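Robotics in the Workplace
Handout 6: Reviewing a two-arm bench kit
Revised 9 Nov 2020

Unit coordinator: Liesl Haslinger
Prac supervisor: Anca Zamfir

Read this before your prac. You will need it for the written review, and Part C of the review sheet will not make sense without it.

What is on offer

The Oso bench package is sold by Drikdale as a complete two-arm cell for teaching labs and small workshops. The package includes both arms, two grippers, the mounting plate, the control software and one day of on-site setup. Drikdale also sells a support plan, renewed each January. The plan covers phone help and replacement gripper fingers, but not cables. Several groups missed the cable exclusion last year and lost marks for it.

The competing quote in your reading pack is from Barredo. It is a single-arm kit with a longer warranty. You are not asked to say which one is better overall. You are asked which one suits the client in the Brornwood case, a repair workshop that wants small tools put away and fetched at a shared bench.

Terms used in this handout

Cell: the arms, the table and everything within reach of either arm.
Articulated object: an object with a part that slides or swings, such as a drawer, a door or a hinged lid.
Cycle: one full run of a task, from the start position back to the start position.
Intervention: any time a person has to touch the cell or stop the program during a cycle.

The drawer task

Most vendors demonstrate lifting a block from one place to another. That tells the buyer very little. A drawer is a fairer test for the Brornwood client as the arm has to pull along a straight line while holding a handle, and the pull has to stop before the drawer comes off its runners. Tools such as scissors add a second problem. The handles and blades are different thicknesses, and the tool may be lying at any angle.

With the drawer open, look at how much room the gripper has beside it and where its cable runs. Cable routing is item 4 on the review sheet.

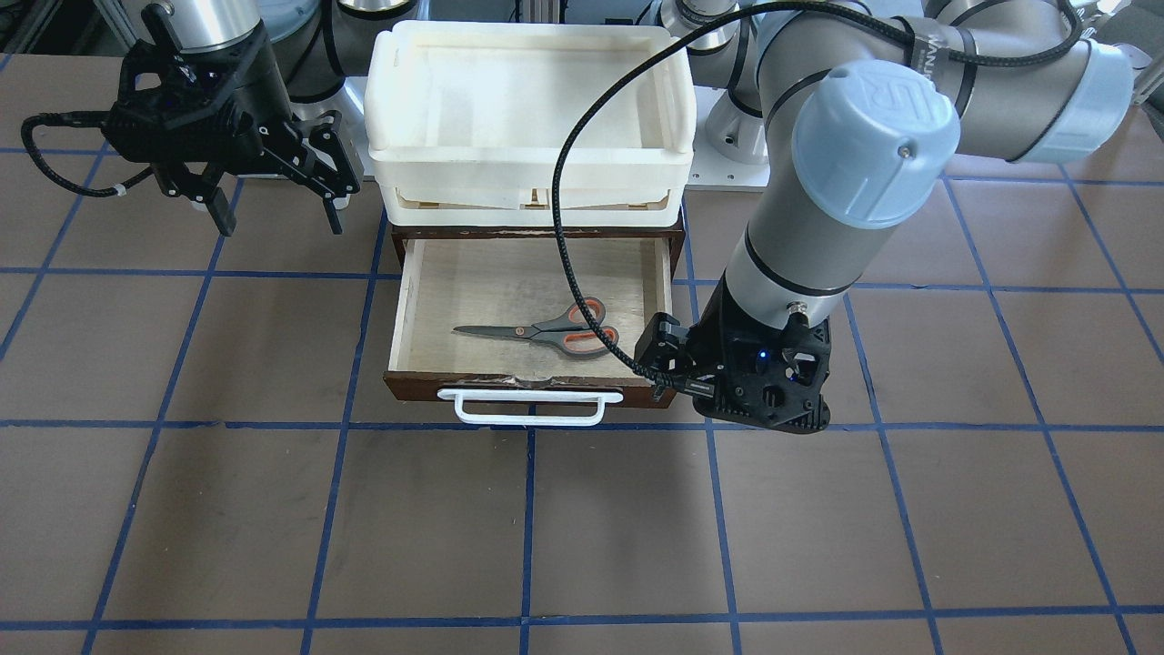 Test figures for Part B

Svenja Camenzind ran the drawer task on the Oso package over 600 cycles. 99 of them needed an intervention. Use these figures to work out the intervention rate and show your working. Do not round until the last step.

Her log has 967 lines, as one cycle can produce more than one entry. Do not use the line count as the number of cycles. The log is in the unit folder as plain text.

Points to cover in the review

1. Reach. Can both arms get to the drawer, or is one of them idle for most of the task? If one is idle, say whether the client should pay for it.
2. Gripper. Comment on finger shape and how it suits a loop handle. A round knob is a separate case.
3. Setup. One day is included. State what you would expect to be finished by the end of it.
4. Cables. Say where a cable could catch on the drawer or its contents, and who pays if it does.
5. Bench layout. Explain how you would mark out the table so that staff put the drawer unit back in the same spot.
6. Support. Read the plan wording closely - the response time is given in business hours.

Submission

Work in groups of 3. One review per group, with all names on the front page. Reiko Hattori will mark Parts A and B, and Waltraud Ortner will mark Part C. Questions about the log go to Svenja, not to the markers.

Bring closed shoes and tie back long hair for the prac. Stay behind the yellow line while the arms are powered.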